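Wie lernt ein Roboter das Greifen?
Eine Erklärung für Kinder aus der Robotik-AG Uvusen

Von Annatjie Nkosi

Nimm einmal einen Bleistift vom Tisch. Leg ihn wieder hin. Das war leicht, oder? Du hast nicht darüber nachgedacht, welcher Finger zuerst kommt und wie stark du drücken musst. Deine Hand hat es einfach gemacht.

Für einen Roboter ist das eine sehr schwere Aufgabe. Er muss wissen, wo der Bleistift liegt. Er muss seinen Greifer genau dorthin bringen, ihn öffnen, ihn schließen und dann im richtigen Moment hochheben. Drückt er zu wenig, fällt der Stift herunter. Drückt er zu viel, dann zerbricht er vielleicht.

In unserer AG haben wir uns in diesem Halbjahr mit genau dieser Frage beschäftigt. Die AG heißt Uvusen, so wie unser kleiner Roboter aus dem ersten Jahr, der leider nur im Kreis fahren konnte. Ich leite die Gruppe zusammen mit einigen älteren Schülerinnen und Schülern. Deutsch ist nicht meine erste Sprache, deshalb haben die Kinder diesen Text vorher gelesen und mir gesagt, welche Sätze sie nicht verstehen. Diese Sätze habe ich neu geschrieben.

Zwei Wege, einem Roboter etwas beizubringen

Der erste Weg ist das Programmieren. Man schreibt dem Roboter jeden Schritt auf: Fahre 18 Zentimeter nach vorne. Öffne den Greifer. Gehe nach unten. Schließe den Greifer. Das funktioniert gut, wenn alles immer am gleichen Platz liegt. In einer Fabrik ist das oft so. Zu Hause ist es fast nie so. Dein Becher steht heute hier und morgen dort, und manchmal liegt er auf der Seite.

Der zweite Weg ist das Vormachen. Ein Mensch zeigt eine Bewegung, und er zeigt sie viele Male. Ein Computer bekommt die Aufzeichnungen und sucht darin nach Dingen, die sich wiederholen. So kann er später auch dann eine gute Bewegung finden, wenn der Becher ein wenig anders steht.

Du kennst das vom Schuhebinden. Wahrscheinlich hat dir jemand die Schleife gezeigt, und du hast zugeschaut und es nachgemacht. Am Anfang war die Schleife schief. Nach vielen Versuchen ging es besser.

Warum wir nicht mit der bloßen Hand vormachen

Deine Hand hat fünf Finger und sehr viele Gelenke. Sie kann drehen, rollen, zupfen und kitzeln. Der Greifer von einem einfachen Roboter kann das alles nicht. Er kann auf und zu gehen, und der Arm dahinter kann ihn bewegen und drehen.

Wenn wir also mit unserer Hand vormachen, zeigen wir dem Roboter Bewegungen, die er gar nicht nachmachen kann. Das ist, wie wenn ein Vogel dir das Fliegen erklärt. Du verstehst vielleicht jedes Wort, aber du hast keine Flügel.

Deshalb nehmen wir Greifer in die Hand, die so ähnlich gebaut sind wie die von einem Roboter. Mit diesen Greifern machen wir alles vor. Man muss sich zuerst daran gewöhnen. Die meisten Kinder lachen am Anfang, weil sie sich fühlen wie eine Krabbe.

Bevor wir mit der Übung anfangen, hält man beide Greifer vor den Körper und schaut sie in Ruhe an. Links und rechts sitzt an jedem ein weißer Würfel mit einem schwarz-weißen Muster, und ein kleines grünes Licht leuchtet auch daran.

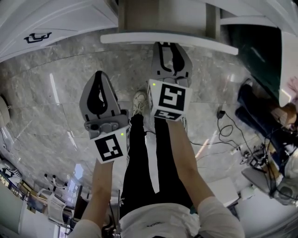

Karl wollte an dieser Stelle wissen, ob man nicht einen Handschuh mit Sensoren nehmen kann, dann hätte man doch alle fünf Finger und könnte viel mehr zeigen.

Das ist eine gute Frage. Ja, solche Handschuhe gibt es, und sie passen gut, wenn auch der Roboter eine Hand mit fünf Fingern hat. Solche Hände sind aber teuer und gehen leicht kaputt. Mit einem einfachen Greifer kann man schon erstaunlich viel machen: einen Löffel in den Becher stellen, ein Tuch falten, eine Schublade aufziehen. Probiere es selbst aus und benutze einen Nachmittag lang nur Daumen und Zeigefinger. Du wirst langsamer sein, aber vieles geht.

Was bedeuten die schwarz-weißen Muster?

Sie sehen ein bisschen aus wie die Codes, die man mit dem Telefon scannt. Man nennt sie Marker. In einem QR-Code kann eine Internetadresse stecken. Ein Marker sagt meistens nur eine Nummer, zum Beispiel: Ich bin Nummer 7.

Viel wichtiger ist etwas anderes. Der Computer weiß, dass der Marker in Wirklichkeit ein genaues Quadrat ist. Er weiß auch, wie groß es ist. Wenn eine Kamera nun das Quadrat sieht, kann der Computer rechnen:

Sieht das Quadrat klein aus? Dann ist es weit weg.
Sieht es groß aus? Dann ist es nahe.
Sieht es schief aus? Dann ist es gedreht.

Du kannst das mit einem Blatt Papier prüfen. Schneide ein Quadrat aus, jede Seite neun Zentimeter lang. Halte es zuerst gerade vor dein Gesicht. Drehe es dann langsam zur Seite. Für deine Augen wird es immer schmaler, und bei 90 Grad siehst du nur noch die Kante. Der Computer macht diesen Weg rückwärts: Aus der schmalen Form rechnet er aus, wie stark gedreht wurde.

Und warum ein Würfel und nicht ein flaches Schild? Ein flaches Schild sieht man von der Seite schlecht. Beim Würfel schaut fast immer eine andere Fläche zur Kamera, wenn man die Hand dreht. Sind mehrere Flächen mit verschiedenen Mustern bedruckt, dann kann der Computer sie unterscheiden.

Schwarz und Weiß sind übrigens gute Farben für diese Arbeit. Der Unterschied zwischen ihnen ist sehr groß, auch wenn es im Raum ein wenig dunkel ist. Bei Hellblau und Hellgrün hätte die Kamera mehr Mühe.

Die Sache mit dem Gummi

Ein Greifer aus glattem Plastik hält schlecht. Versuche einmal, mit zwei Linealen eine Traube zu nehmen. Sie rutscht weg – meistens unter das Sofa. Deshalb klebt oder schraubt man etwas Weiches auf die Stelle, die den Gegenstand berührt. Gummi gibt ein bisschen nach und hat viel Reibung.

Reibung ist die Kraft, die das Rutschen bremst. Auf Eis hat dein Schuh wenig Reibung, auf der Straße hat er viel. Bei unserem Greifer ist das Gummi schwarz und hat innen Rillen, und von der richtigen Seite gesehen bildet es ein V. In so eine Form kann sich ein runder Gegenstand hineinlegen, ein Stift zum Beispiel oder der Stiel von einem Löffel. Er wird dann an zwei Stellen gehalten und rollt nicht so leicht davon.

Zu mehreren in einem Raum

Beim Üben sind wir meistens nicht allein. Eine Person hat den Greifer, eine andere bereitet sich schon vor, jemand steht an der Tür. Man lernt schnell, nach links und rechts zu schauen, bevor man den Arm ausstreckt. Manche tragen eine Kamera am Kopf und andere eine Brille für virtuelle Realität, wir sagen kurz VR-Brille.
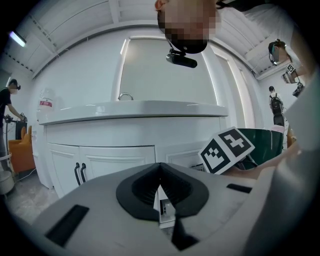 Ob einem mit so einer Brille nicht schlecht wird, fragte Fenna, und ob man damit überhaupt noch sieht, wohin man tritt.

Manchen Menschen wird davon wirklich ein wenig schlecht, so wie beim Lesen im Auto. Dann nimmt man die Brille ab und trinkt etwas Wasser. Viele neuere Brillen haben außen kleine Kameras und können den Raum innen auf dem Bildschirm zeigen. Man sieht also, wohin man geht, aber es sieht etwas anders aus als mit den eigenen Augen. Unsere Regel ist trotzdem: Wer eine Brille aufhat, geht langsam, und die anderen machen Platz.

Diese Kameras außen können noch etwas. Sie helfen der Brille, ihren eigenen Ort im Raum zu finden. Die Brille merkt sich Kanten und Ecken, zum Beispiel von einer Tür oder einem Schrank, und vergleicht sie immer wieder. Bewegen sich im Bild alle Ecken nach links, dann hat sich wohl der Kopf nach rechts gedreht.

Wie viele Male muss man es vormachen?

Das kommt auf die Aufgabe an. Für unser kleines Projekt »Löffel in den Becher« haben wir uns 65 Versuche vorgenommen. Davon konnten wir 50 benutzen. Bei den anderen war der Marker zu lange verdeckt, oder jemand hat mitten im Versuch geniest und alles ist umgefallen.

Die Kinder waren zuerst traurig über die verlorenen Versuche. Ich habe ihnen gesagt, dass dies in jedem Labor passiert. Man schreibt auf, was schiefgegangen ist, und macht weiter. Unser Heft dafür hat inzwischen Flecken von Kakao.

Wichtig ist auch, dass man nicht immer genau das Gleiche zeigt. Steht der Becher jedes Mal am gleichen Punkt, lernt der Computer nur diesen einen Punkt. Deshalb schieben wir ihn ein wenig hin und her, nehmen einen anderen Löffel und wechseln auch die Person. Ein Linkshänder bewegt sich anders als eine Rechtshänderin, und beides ist nützlich.

Übung für zu Hause: Du bist der Roboter

Du brauchst eine Küchenzange, einen Becher, ein paar Nudeln (nicht gekocht) und eine zweite Person.

Stelle den Becher auf den Tisch und lege die Nudeln daneben. Nimm die Zange in die Hand und mache die Augen zu. Die andere Person darf nur diese Wörter sagen: links, rechts, vor, zurück, hoch, runter, auf, zu. Bringe so eine Nudel in den Becher.

Danach tauscht ihr. Beim zweiten Mal dürft ihr die Augen offen lassen, aber ihr macht es ohne Wörter: Eine Person zeigt es mit der Zange vor, die andere macht es nach. Was ging schneller? Schreibt es auf, bevor ihr die Nudeln esst. (Bitte vorher kochen.)

Schwierige Wörter

Greifer: das Teil, mit dem ein Roboter etwas festhält.
Marker: ein Muster, das eine Kamera leicht erkennt und mit dem man Ort und Drehung ausrechnen kann.
Reibung: die Kraft, die das Rutschen bremst.
Sensor: ein Bauteil, das etwas misst, zum Beispiel Licht, Wärme oder Druck.
Virtuelle Realität: eine Welt aus dem Computer, die man durch eine Brille sieht.

Im Januar machen wir weiter mit der Aufgabe »Tuch falten«. Wer mitmachen will, bringt bitte ein altes Geschirrtuch mit und bindet lange Haare zusammen.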